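Reading time: 2 min

May, a little after seven in the evening

Well, the keys are back with me! I spent the whole morning convinced I'd left them on the bus from Priltport, and went through every coat pocket I own (and one bag I haven't carried since winter). They're the brass ones on the thin ring, with the bit of blue-green on them. I keep meaning to put them on something bigger and then I don't.

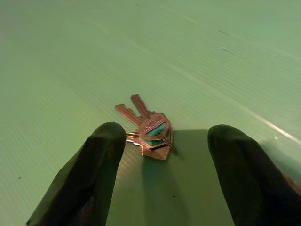 I should have had a hook by the door years ago. Gevik has a row of them on the website, 55 for the plain kind, and I sat there over my coffee comparing finishes like I was buying a car. Closed the tab in the end. A saucer would do the job if I'd only use it.

Anyway, the moving. I've been living with the green ribbed board on top of a cardboard box as my table for long enough that I've grown fond of it. It's a nice color, kind of minty, and when the light comes in warm it goes almost yellow in the middle. It still has its little sticker in the corner and I can't be bothered to pick at it - those things always leave gum behind.

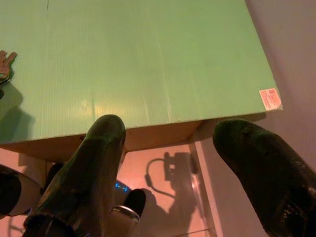
The real table is supposed to come from Pelletier, 465 with delivery, and I've been back and forth on it all week. It's lovely but it's big, and I measured again after lunch and got a different answer from last time. Temano had one for 777, so at least I'm not being totally reckless! I told myself I'd decide by bedtime. We'll see.

I do like having the board over near the door trim, though. It's right where I want to drop things when I come in. There are still three bits of white tape along the far side and I thought about pulling them up, then made soup instead. 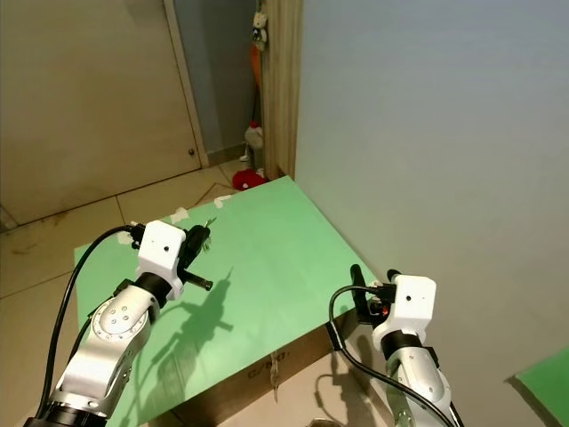

Soup was too salty. Ate it anyway, with the end of the bread, and read two chapters of the lighthouse book. Tomorrow I need to call about the water bill, buy onions, and get a second door key cut before I scare myself like that again.

Contact | Copyright, all rights reserved | Back to top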